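# About Us

Rurkico tests whether robots can do ordinary work. We take jobs that people already do with their hands, in repair shops, stockrooms and homes, and we find out how far a machine gets with them. Then we write down the results and share them with the people who asked.

Most of our customers run small or mid-sized shops. They have seen videos of robots folding shirts and loading dishwashers, and they want to know whether one of these machines could take over a bench in their own building. Usually the answer is "part of it." We try to say which part.

## How we started

The company grew out of a repair business in Tolldale that fixed and resold office computers. Old desktops came in by the pallet and had to be opened, checked, stripped of anything useful and put back together or sent for scrap. It was steady work, but it was hard to keep people on it. The owners bought a used robot arm to see if it could help with the stripping. It could lift a side panel and not much else.

That first arm was slow and it broke a lot of plastic. But other shops in town kept coming by to look at it and ask what it could do, and after a while the questions took up more of the week than the repairs. In October we closed the retail counter and moved the benches into the old Likesstead building, where we still are. There are 11 of us now. Some came from the repair side, some from software, and two used to work in commercial kitchens.

## What we work on

Our bench work is still centered on desktop computers. We know them well, they are cheap, and they contain most of the things that make hand work difficult for a machine. A single case has screws, spring clips, sliding rails, plugs that lock, plugs that don't, and wires that never lie in the same place twice.
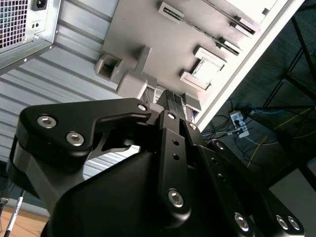
Cables are where we spend the most time. A person unplugging a connector feels for the latch, presses it, wiggles a little and pulls. The hand does this without much thought. A gripper has to be told where the connector is, which way it faces, how hard to squeeze and when to stop. If it holds the wires instead of the plug, it can pull them out of the housing. If it holds the plug but misses the latch, it can crack a board. We have a shelf of boards that show both results.

Putting a plug back in is harder than taking it out. Being off by the thickness of a fingernail is enough to miss, and a bent pin can end the job for good.

We split each job into short steps and score each step by itself. A typical strip-down for one desktop has 27 steps on our sheet. Our current setup is dependable on 7 of them. A person at the next bench can do all of them before lunch and hold a conversation while doing it. We show customers that comparison early, before anybody talks about price.

## The bench

Our tables are slotted aluminum so that fixtures can be bolted down and moved when the job changes. The arm is mounted to the table. Parts that need to stay put get a holder, and we make most of the holders ourselves.
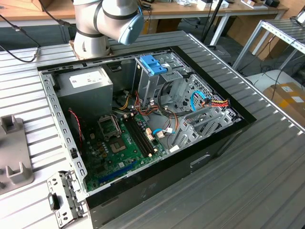
*An opened desktop tower on its side under the arm, with a holder fixture at the left of the table.*

We don't clear away every loose part and cable before a test. Real benches are messy, and a robot that only works on a perfect table is of little use to a repair shop. We do keep the lighting as it comes through the day, for the same reason. Shiny metal in bright daylight causes trouble for cameras, and a shop owner should hear about that before putting a robot next to a window.

## What about housework?

We get this question more than any other, mostly from people who are not customers. So far we have tested four kinds of household chores: wiping counters, sorting laundry, loading a dishwasher and putting away groceries.

Wiping a flat, clear counter works. Wiping a counter with things on it works poorly, and we would not leave the machine alone with a glass on the edge. Sorting dry laundry by color is slow but mostly right. Folding it is a separate problem that we have set aside for now. The dishwasher goes well when the plates are all alike and badly when somebody adds a ladle. Groceries are the worst of the four. Bags of salad, eggs and cans need very different handling, and they all arrive in the same sack.

Our view is that a general household robot is still some years off. Single chores in a fixed spot, with the same objects each time, are much closer. That is also true on the shop floor, and it is why most of our work is there.

## The Shih list

We keep a running record of every task we have tried, with its steps, the number of attempts and the things that went wrong. It is named Shih, after the street our first shop was on. The list now has over 2000 attempts in it. Customers get full access to the entries for their own jobs and a summary of the rest.

Failed attempts stay on the list. If the arm dropped a screw into a power supply, that goes in, along with how long it took us to get it back out.

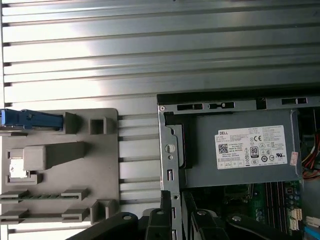
Reading through older entries, we see the same few problems again and again. The fingers block the camera's view at the moment it matters most. Flat gray plastic next to flat gray metal is hard to tell apart. A part made by the same company two years later has its clip on the other side. People handle these things by looking again and trying another angle, and we are working on getting the arm to do the same.

## Working with us

A first test takes two weeks. You send us the parts, along with a short video of a person doing the job at normal speed. We try it, score it and send back a written report with the step sheet attached. If we think a simple jig or a better screwdriver would help you more than a robot, the report will say so. This has happened often enough that we now sell a few jigs.

We do not build robots and we do not take a commission from companies that do. We do not lend out the bench, though you are welcome to come and watch your own job being tested. Please wear closed shoes and leave long scarves at home.

Things we currently accept:

- Desktop computers and similar office equipment
- Small appliances, unplugged and empty
- Packing and sorting jobs with items under the weight of a full paint can
- Household chores that fit on a table or counter

We can't take anything with fuel in it, live batteries larger than a phone's, or food that needs a refrigerator.

## Visiting

The Likesstead building is on the east side of Tolldale, across from the bus garage. Our door is on the loading dock side, up the ramp. Parking is free along the fence. The front entrance belongs to the print shop, and they will point you to us if you end up there.

Page last updated May 21, 2023.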